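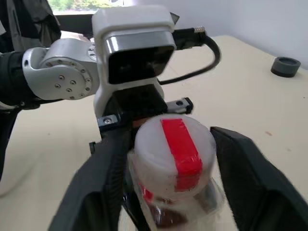 Lidded tub, red tape over the lid.

Jan 17, 2023. Heap leach columns, Skoka ore

Arriaga's summary says 285 g/t cyanide consumption "in line with expectations". Whose? Their test used finer crush than anything Plavcombe will ever put on a pad. I don't believe the recovery curve either. It flattens far too neatly.

Reloaded column 2 with the coarse split. Target solution strength 58 ppm lower than theirs, same lime. Anastasia Tsoukalas thinks the copper is eating the reagent. Possible, but the head assay for copper was done once, on one bag, so I'm not writing it down as a cause yet.
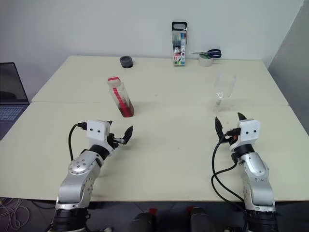 Still to sort out

Avotora quoted for 2,000 carbon assays at a price that looks too good. Ask what detection limit they mean before anyone signs.

Column 1 flow dropped overnight. Blamed on fines, as usual. Check the pump tubing first.

Tails from the January composite: re-split, fire assay in duplicate.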